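Section 4 – Loading the Morin snack tray

Drultance says the tray holds "everything you snack on". We doubt it, so load the big things first.

1. Set the tray on a bed or other flat surface. Lay the printed sheet in the bottom.
2. Put mandarins at the left, wrapped items beside them.
3. Fill gaps with walnuts.

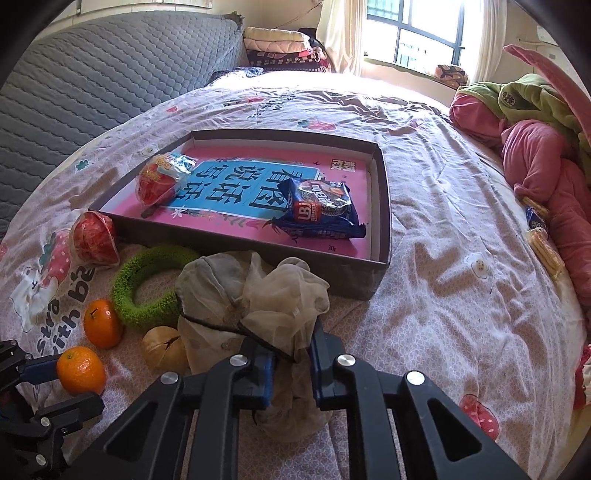
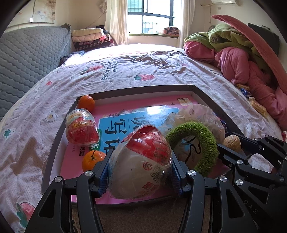

Tray on the bed, pink sheet in the bottom. Mandarins outside the tray in the first picture, inside it in the second.

Note: the lid is sold as a second tray. It's a lid.

Caution: don't stack above the rim – whatever the box claims, the sides are low.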